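# Towel rails and linen in shared utility rooms

**Bláthnaid Mac Mathúna** (moderator) – 2023-11-20

Members are invited to comment on the draft guidance for hanging towels at the Trarngate residence. The present wording asks that bath towels be hung over the bar in a single layer, with the hem clear of the floor. Three residents have objected that large towels do not fit this way. Comments will be considered before the notice is reprinted in December.

**linen_desk**

I support the draft with one reservation. The bars supplied by Prellero are 50 cm wide, and a large bath towel opened out fully takes up the whole bar. Four residents share each one. A towel folded once lengthways would leave room for a second.
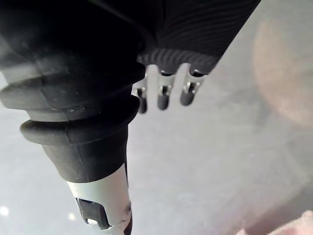
I would also ask that the notice say which towels are meant. Hand towels and tea towels have their own hooks by the door and should remain there.

**Nazmiye Yaman**

I must disagree with linen_desk on folding. A thick towel folded lengthways stays damp in the middle and begins to smell by the second day. We tried this on the upper floor last winter and received more complaints than before. Hanging in loose folds is acceptable, provided that air can pass between them.

**store_room_b**

With respect, the upper floor had its heating turned down for much of that period. I do not consider it a fair comparison. My own towels are folded once and dry overnight.

**Nazmiye Yaman**

The point about the heating is accepted. I would still prefer the notice to say "loosely" – a resident in a hurry will otherwise fold the towel in four and leave it.

Uneven hems are a smaller matter. The pink towel is a fair guide to what I mean: it hangs in loose vertical folds, and its lower edge is a little wavy. I see no need to ask anyone to straighten that.
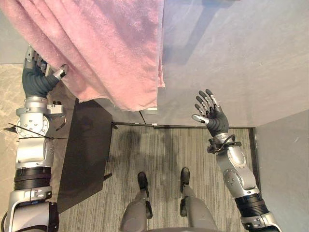
## Revised wording

**Bláthnaid Mac Mathúna** (moderator)

Thank you for the replies. The following text is proposed:

- Bath towels are to be hung loosely over the bar, folded no more than once.
- Hems need not be level but must not touch the floor.
- Towels left for more than two days will be moved to the Sárközi basket.

**linen_desk**

Agreed, although I would make it three days. Many residents are away at weekends.

**store_room_b**

Two days is sufficient. The basket is emptied only once a week in any case.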